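Wednesday, late. Feet killing me. Laundry day for the whole hoodie pile, the Leveck order plus the leftovers from Dimitriou, and I said yes to all of it like an idiot. Fotini came by at lunch, took one look and went back out for coffee. Fair.

Sleeves first, then the bottom, hood last - Evangelia's way. I still fight with the hood. Always want to tuck it down flat and it never sits right.

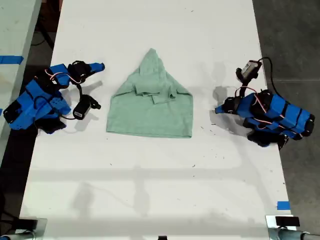
The sage green one, sleeves in, hood still up.

Table needs a wipe, crumbs and specks all over it. Did mean to do it befor starting. Tomorow.

Evangelia wants them all the same width so they fit the Kandus boxes. Mine come out wide. Hers don't, no idea how. Out of tape again, ask Fotini. Also call Mom back, and pay the water bill - 112, ugh. Bed now.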